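Teaching the Locker Round

Vuka runs storage and key services for office buildings, and most of the work is small. A tenant leaves, the locker is opened, checked, wiped and locked again, and the key goes back where it belongs. At the company's Jolthorpe site the same staff who do this by hand now also record it for a machine.

The program is called Batista. Its aim is a mobile robot with two arms that can do the evening locker round without supervision. The training material comes from people. An operator holds a gripper in each hand and works through a task with the jaws in place of fingers. Patterned marker blocks on the grippers let the software recover the position and angle of each hand, and the recordings are used to train the controller.

Locks are the hard part. A key has to be gripped square to the blade, turned without side load, and released before the door swings. A hanging second key adds a moving weight that a person corrects for without thinking. In March the test arm at the Fokcombe workshop finished 2 percent of its key turns. After 500 recorded sessions it finished 90 percent on the training doors, though the result drops when the handle is a different length or the key sits at a different angle.

For the staff, the job has changed in ways the schedule did not predict. Recording is slower than the normal round. Operators have to keep both grippers in view, which means holding the forearms out in front of the body, and shoulders tire early. Shifts were first set at four hours and then cut to two. 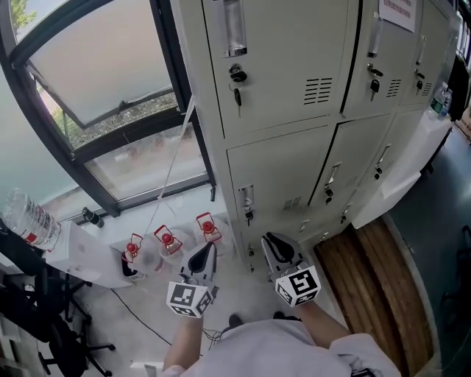

What the staff asked for

The first request was for pay. Recording had been booked as ordinary round time, and operators argued that their movements were now part of a product. Vuka agreed to a separate hourly rate in May. It did not agree to payments tied to later use of the recordings.

The second concerned refusals. An operator can stop a session and have it deleted up to the end of the shift. After that it enters the training set and stays there.

Job numbers at Jolthorpe are the same as before the program. The evening round is still done by hand, and Vuka plans to keep a person on site when the robot takes over part of it. That person would handle jammed locks, lost keys and tenant questions. The pay grade for the post has not been settled, and talks resume in October.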